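Thread: Percale pilling after one season, wash temp or detergent?

murnov_attic
Posted Aug 8, 2018
White cotton percale, Clorthorpe brand, bought last July. Washed weekly at 100 F with Brina powder, full dose, tumble dried on medium. Pilling on the flat sheet and cases, mostly at the hems. The fitted sheet is fine. Water hardness here is 380 ppm. Is this the fabric or my routine?

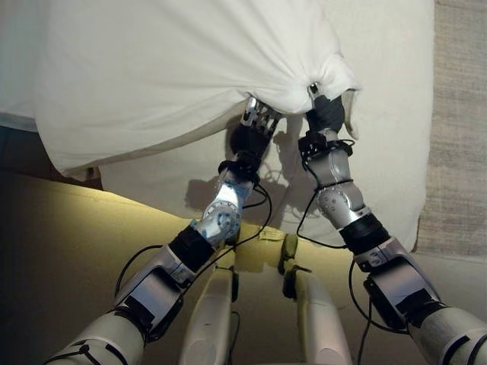 I have also noticed the cases feel stiff off the line but not out of the dryer. Same load, same dose.

Alois Moser
Stiffness off the line is mineral and detergent residue. The dryer breaks it up mechanically, so you don't feel it, but it's still in the yarn. At 380 ppm you need a softener in the wash, or an extra rinse at minimum. Residue makes the fibers brittle and they snap at the hems first.

To_linens
Disagree on the cause. Pills are short fibers working loose. Check whether it's a cotton/poly blend. Pure percale sheds its fuzz, a blend holds on to it.

murnov_attic
Label says 100 percent cotton.

Alois Moser
Then drop the powder to half and run one load with no detergent. If you see suds, you have your answer.

To_linens
Half dose in hard water means it won't clean. I'd cut the dryer first.
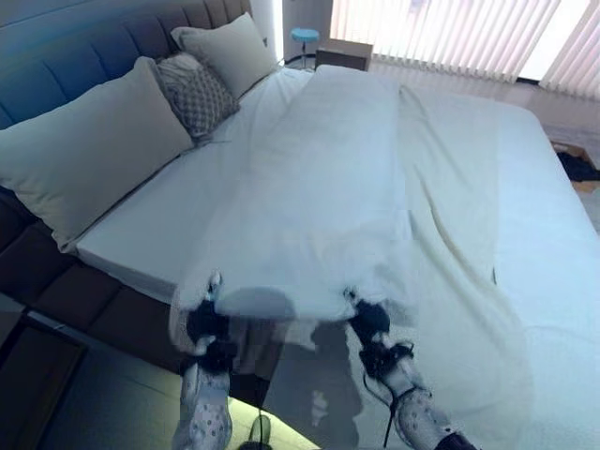 Dryer heat does more damage than the wash in my experience. I line dry everything except towels and take it down slightly damp. A crease like the one down the center of that top sheet comes out with a steam iron on the cotton setting, so you lose nothing by skipping the tumble. Keep the patterned cushion covers out of the load too, as zippers abrade percale.

Alois Moser
Agree on the zippers. Still say rinse first.

murnov_attic
Ran the empty test. Suds at the door glass for most of the cycle. Will do two more rinses and then try line drying.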